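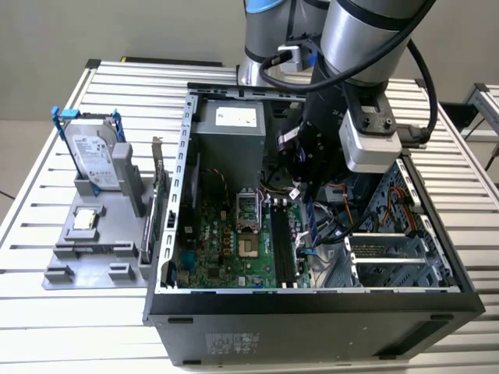 Trirkach Club Cricket Scorecards

Release 2, 15 Mar 2024
Maintained by Mandla Hendricks

Summary

Trirkach is a set of cricket scorecards from the Ballandale district league, typed from the paper score books of the clubs. It has 200 matches over 17 seasons. Every match is a limited-overs match between two men's or two women's first teams. Friendly matches, school matches and second-team matches are not in the set.

I made this collection for people who want to study amateur cricket. For professional cricket there is already much good data, but for club level I could find very little, and mostly only the final scores. In the Ballandale league the scorers write down every ball, so more can be done with their books.

What is in the release

matches.csv: one line for each match, with the season, the ground, the two teams, the toss, the result and the name of the trophy if there was one.
innings.csv: one line for each innings, with total runs, wickets, overs and extras. The extras are divided into wides, no-balls, byes and leg byes.
batting.csv: one line for each batter in each innings, in batting order.
bowling.csv: one line for each bowler in each innings.
balls.csv: one line for each ball, only for the matches where the book was readable enough.
awards.csv: the season awards of the league, with the category and the player code.
notes.txt: my remarks on single matches, sorted by match number.

All CSV files use UTF-8 and a comma as separator. The first line has the column names. An empty field means that the book does not give the value. A zero means that the book says zero. Please keep these two apart when you load the files, as some programs change empty fields to zero without asking.

Main columns

match_id: a text code made of the season and a running number, for example S04-011. The same code is used in all files.
season: S01 to S17. A season goes over the new year, so I did not want to use calendar years here.
team_id: a short code for the club. Pappas is PAP and Hukeo is HUK. The full list is at the top of notes.txt.
player_id: a code for the person. It stays the same if the player moves to another club.
how_out: bowled, caught, lbw, run out, stumped, hit wicket, retired, not out, or unknown.
balls_faced: empty in many of the older matches.
overs: written in cricket style, so 7.3 means seven overs and three balls. Do not calculate an average directly from this column. Use balls_bowled for that.

How the data was collected

The clubs lent me their score books, one club after another. I photographed the pages and typed the numbers by hand into a spreadsheet. I tried automatic text recognition on the pages of one season, but the small dots and crosses of the bowling analysis were read wrong so often that correcting them took longer than typing.

Each match has normally two books, one from each team. Where I had both, I typed from the book of the home team and then compared it with the other. If the books did not agree, I used the version where the batting total plus extras was the same as the team total. If both versions were correct in this sense, I kept the home book and wrote the difference in notes.txt.

After typing, a small script checks every innings. It adds the runs of the batters and the extras, counts the wickets, and compares the balls bowled with the overs. The script is included as check.py. It needs only a standard Python installation. Run it in the same folder as the CSV files and it prints the match codes that fail.

Known problems

In 19 matches the totals still do not agree and I could not find the reason. These matches have the value 1 in the column "unresolved" in matches.csv. I left them in, but you may want to remove them before doing statistics on single players.

The women's matches start only in S09. Before this season the women's section played, but the books were not kept by the clubs. If you compare the two sections, please use only S09 and later.

Rain matches are difficult. The league changed its rule for a reduced target in S12, and in some books the scorer wrote the new target without the calculation. The column "target" has the number from the book, also when I think that it is wrong.

Fielders are missing for many catches in the seasons S01 to S03. The custom at that time was to write only "ct" and the bowler. One scorer at Pappas also wrote nicknames for the fielders. I could connect most of them to a person with help from older club members, and the others are set to unknown.

The awards list is not complete. The players' award was voted by the teammates and was announced at the season dinner, and not every year somebody wrote it down. The award for best bowling figures can be checked against bowling.csv. For S06 the winner on the trophy is not the player with the best figures in my data. I believe that the winning match is one that I do not have.

Personal data

Player names were replaced by codes. The table that connects names and codes is not published. Players under 18 at the time of the match have the code JUNIOR in all files, so they cannot be followed from match to match. In a small league it may still be possible to recognize a person from a special performance. If you played in the league and want your lines changed to JUNIOR style codes, write to me and I will do it in the next release.

Changes from release 1

Season S17 added.
Two Hukeo matches had the teams in the wrong order in innings.csv. Corrected.
The column "balls" was renamed to "balls_bowled".
Stumpings in S05 were typed as caught. Corrected where the book was clear.
notes.txt is now sorted.

Use and license

The data can be used and shared freely, also for commercial work, if you name the source as "Trirkach Club Cricket Scorecards, release 2". The script check.py may be used without naming anybody.

If you find an error, please send the match_id, the file and the column. A photo of another score book is very welcome. I plan to look through all reports in April and put the corrections in one update.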